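**Week 4 – Clay bodies and why they shrink**

Welcome back! Today we get to my favorite subject in the whole course, which is water. A lump of fresh clay is full of it, and nearly everything that goes right or wrong on the shelf comes down to how it leaves.
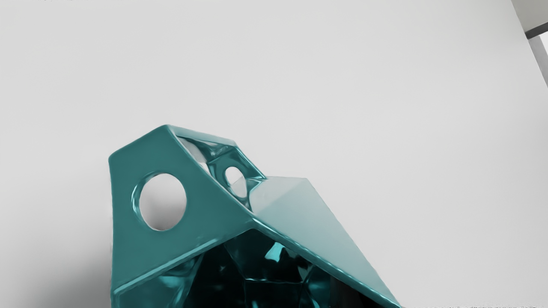
Make your test bars before you make anything you love. Roll them flat, cut them to 12 cm, and scratch a 10 cm line into each one while the clay is soft. Measure the line again at bone dry and once more after the glaze firing. If it reads 8.8 cm at the end, your total shrinkage is 12 percent – write that on the bag!

Drying shrinkage happens as the particles move closer together. Firing shrinkage comes later, when the clay starts to turn glassy and the pores close up.

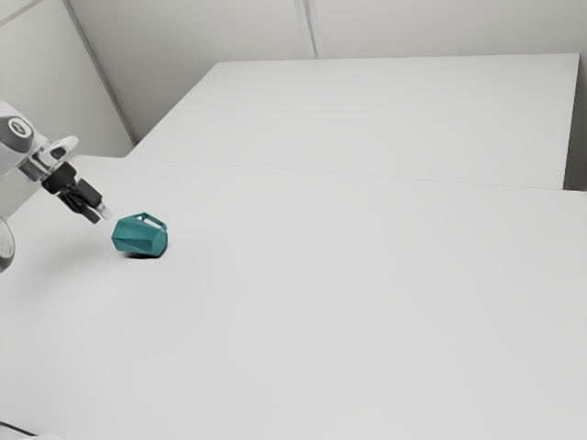
Handles dry faster than walls, so wrap them loosely in plastic overnight. Score both sides, use slip from the same bag, and press until a little squeezes out (I love that part).

For next time: read the Grallholm chapter on grog and bring three dry bars. The January group got some gorgeous results with coarse sand, so try a pinch.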